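29 January 2018 - bench notes, Tolldale job

Gilmartin controller on the bench since first thing. Want a steady 0-10V out for the damper actuator, not getting it. Set to 50% and the meter wanders. Put 1,000 ohm across the output as a dummy load - settles a bit, still not right. Kathleen Fahy reckons the common is floating. Checked, she's right, terminal 2 was never landed on the old drawing. Linked it to supply common and reading is steady now.

Sensor side: 465 ohms at the terminals with the probe unplugged, shoud be open circuit. Suspect the cable, swap for the Jalatby one and retest.
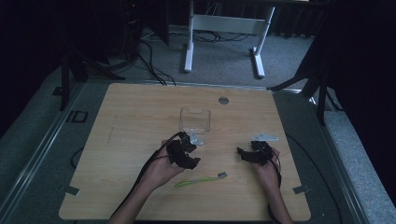
Still to do

- ring Ilcombe re spare output card, last quote was 86 plus carriage
- Rodrigo to mark up the drawing, teminal 2 especially
- ask if the actuator can be set for 2-10V, would make a broken wire easier to spot
- damper end stops - leave till February, no access to the plant room before then
- label the dummy load!! keeps going back in the wrong drawer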